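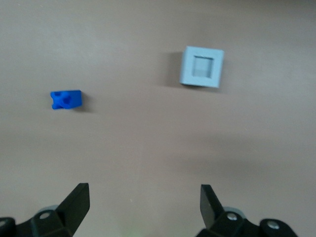
May 16, 2019

Long afternoon in the back room, and a good one on the whole, so I want to get it down before I forget which changes were mine and which were the kids'. (They're not kids, I know, half of them can drive. Bear with me.)

We are still on the pick and place task for the Munix round. Blue part, gray block with the square recess, part goes in block, arm goes home. It sounds like nothing when you say it out loud to a parent. We've been at it since January.

First hour went to the home position. Somebody had saved a new one over the old one, which explains why the arm kept starting a little too far left and why I spent so long last time blaming the wrist mount. Aurora Patrício found it by reading the config file from the top, line by line, while the rest of us were poking at cables. I put the old values back and saved a copy under the club folder, in "good_home", and I'd be grateful if it stayed there under that name.

Then the grasp itself. The blue piece is awkward because the left end is all notches and lobes, and the right end is a plain block. If the fingers close on the lumpy end the part rolls, or swings, or does a sort of slow bow toward the table, which got a big laugh the first time and less of one after that. So the rule for now is to grip on the blocky end only. Aurora wants the program to work out the orientation from the wrist camera and choose for itself. I think she's right and I also think we should get one dull, reliable version running first, with the part always set down the same way, lumpy end to the left. We agreed to do both, her branch is called vedeck and mine is called sikora, please don't ask me to explain the names, there was a vote.

Shadows are still a nuisance. The threshold for the blue is fine, it's such a strong color that even my clumsy first attempt picks it up. The gray block is another story. It's pale, the table is pale, and the darkest thing near it is its own shadow, so the detector likes to draw its box around block and shadow together and then the center comes out too far left. We tried a smaller region and a blur before the edge step. The blur helped. Minimum contour area is now 1,000, up from whatever it was, and the largest contour in the last good run came out at 1,452, so there's some room there but I wouldn't push it much higher.

Also slowed the closing speed on the fingers. I know everyone likes it snappy. It knocks the part when it's snappy!

Still to do:
Print a spare of the blue part on the Fatow, same file, same blue if we have enough left.
Tape corners for the gray block so it goes back to the same spot every time. It was sitting a touch crooked again today.
Ask whether the judges set the pieces down or we do. This changes everything about Aurora's branch and I should have asked weeks ago.
Snug up the bracket screws before powering on. Both sides, please.

Next time we start with the drop height over the recess, which I've been putting off. I have it at around 2 centimeters and I'd like it lower.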